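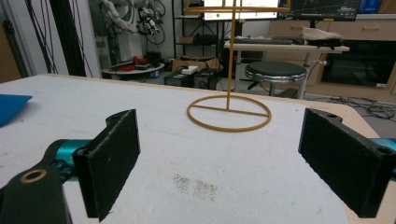

Courses > Design and Materials > Unit 8 > Handout: Display stands and worktops

6 min read

Read this before the practical. Most of what is written about small display stands comes from people selling them, and the Lastley catalogue, which several of you quoted last term, is no exception. It calls a wire stand with a ring base "inherently stable". No stand is inherently stable. It is stable with a given load, at a given height, on a given surface.

1. The base

A ring lying flat with one straight bar across it is a cheap and common pattern. The bar carries the post, so everything the post does is passed to the ring at only 2 points. Push the top along the line of the bar and the stand resists fairly well. Push at right angles to it and you are relying on the bar not twisting. Mansa Korletey's notes say the difference is too small to matter. I am not convinced, and you should test it before repeating it.

2. The post

Thin posts look elegant in photographs. They also sway. Adding a second ring higher up gives you somewhere to rest or hang things, but it puts weight where the stand is least able to deal with it. Suppliers tend to quote a maximum load without saying where on the stand it was applied. Treat such a figure as decoration until you know.

3. Colour and finish

Golden yellow is sold as "brass effect", "honey" and, in one Jeteck leaflet, "heritage". A colour tells you nothing about what is underneath. Do not write "brass" in your report on the strength of a yellow surface. Renato Godoy lost marks for this last year and argued about it for most of May.

4. The table

White tops are recommended because they show up the outline of an object. They show up everything else too: specks, smudges, old pencil. Wipe the top before you start. A matte white surface may also be less flat than it looks, so check it with a straight edge before blaming the stand for rocking.

For the practical

Work in pairs. Load the upper ring at one side only, then turn the stand a quarter turn and repeat. Record the load at which the base first lifts, including results you don't like. The Teltmont worksheet asks for a "stability score" out of ten; leave that box blank, as I can find no account of how it is worked out.

Reports go to Kamonchanok Inthanon, in the tray outside room 181.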